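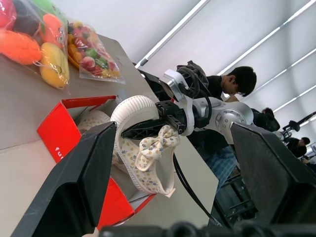
Gratora: regras de coleta e anotação para manipulação bimanual

Versão dos dados: 1.5
Última revisão deste arquivo: 2024-11-13
Licença dos dados: ver LICENSE-DATA
Licença do código: ver LICENSE

Resumo

Gratora é um conjunto de 706 episódios teleoperados com dois braços sobre mesa. As tarefas envolvem objetos de uso doméstico: calçados e suas caixas, frutas de brinquedo, embalagens. Este arquivo fixa as regras de operação, gravação e anotação. Episódios que não as cumprem ficam fora da partição principal.

Os termos DEVE, NÃO DEVE e PODE indicam, nesta ordem, obrigação, proibição e opção.

Estrutura

episodios/ : um diretório por episódio
meta/tarefas.csv : identificador, instrução em português, instrução em inglês
meta/objetos.csv : categoria, material declarado, estado inicial
meta/exclusoes.csv : episódios retirados e código do motivo
scripts/validar.py : verificação de sincronismo e de campos obrigatórios

Partições

treino: 590 episódios
validação e teste: 116 episódios, separados por instância de objeto

Um par de calçados NÃO DEVE aparecer em mais de uma partição. Os dois pés do mesmo par contam como a mesma instância, assim como a caixa correspondente.

Regras de operação

R1. A parada de emergência DEVE ser testada no início de cada turno e depois de qualquer troca de garra. O resultado vai para o campo estop_ok.

R2. Durante o movimento, ninguém coloca as mãos no volume de trabalho. A reposição de objetos é feita com os dois braços em pausa e o operador com as mãos fora dos comandos.

R3. Pessoas PODEM permanecer na sala, do outro lado da mesa, desde que tenham assinado o termo de imagem. Visitantes sem termo implicam suspensão da gravação.

R4. A velocidade linear da ponta da ferramenta é limitada a 166 mm/s nas tarefas com objeto deformável. O limite é configurado no controlador e NÃO DEVE ser alterado pelo operador.

R5. Os cabos externos DEVEM ter folga em toda a faixa articular usada na tarefa. Laço que encoste no objeto ou na embalagem durante o ensaio a seco: refazer a fixação antes de gravar.

R6. Calçados com laço, fivela ou outro adorno são pegos pelo corpo ou pela sola. Preensão apenas pelo adorno é registrada como falha_preensao, mesmo que o objeto chegue ao destino.

R7. Caixas ficam com as abas abertas antes do início do episódio, salvo nas tarefas em que abrir faz parte da instrução.

R8. Objetos que não pertencem à tarefa PODEM ficar sobre a mesa como distratores. DEVEM constar em objetos.csv com papel=distrator. Sacos plásticos contam como um objeto; o conteúdo vai no campo observacao.

Regras de gravação

As câmeras de punho são gravadas sem recorte. Oclusão pelos dedos da própria garra é esperada e não é motivo de exclusão. Desfoque do plano próximo também não.

O sincronismo entre câmeras e estado articular é verificado por validar.py. Desvio acima de 15 ms em qualquer fluxo reprova o episódio (código S1).

Rostos identificáveis são borrados na versão pública. A versão sem tratamento permanece no servidor interno e não é distribuída.

Anotação

Cada episódio recebe instrução, resultado (sucesso, parcial, falha) e marcas de tempo para contato, elevação, transferência e soltura. O anotador NÃO DEVE inferir a intenção do operador. Se o vídeo não mostra a soltura, o campo fica vazio.

A revisão é feita por segundo anotador. Divergência de resultado vai para arbitragem pelo grupo Räsänen, que mantém o guia de casos-limite.

Limitações conhecidas

- Iluminação quase toda de teto, fluorescente. Pouca variação de sombra.
- Calçados infantis e de lona sub-representados.
- Os episódios gravados em outubro na bancada Plomley usam calibração mão-olho anterior. Aplicar meta/correcao_plomley.json antes de projetar pontos.
- Força de preensão estimada por corrente do motor, sem sensor dedicado. Não usar como valor de referência.

Compatibilidade

Os leitores do pacote Primov aceitam o formato a partir da versão 1.3. Versões anteriores ignoram papel=distrator e carregam todos os objetos como alvo.

Alterações na 1.5

R5 reescrita. R8 passou a cobrir sacos plásticos. Código S1 separado de S2 (fluxo ausente). Correção de acentuação em tarefas.csv.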